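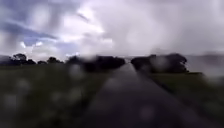 Foseswood path group, October, started 12 mins late. İlker Yazıcı in chair. Path first - resurfacing quote from Avcı is in, 554 for the patching, agreed to acept. Straight stretch towards the trees stays paved, no gravel. Rain coming over on the right side again, heavy cloud, so drainage moved up the list. İlker to ring Rasasside re ditch.

Bench - 2 offers, defered.

Ukeritz walk - 13 names so far. Boots, waterproofs.

Closed 8.40pm.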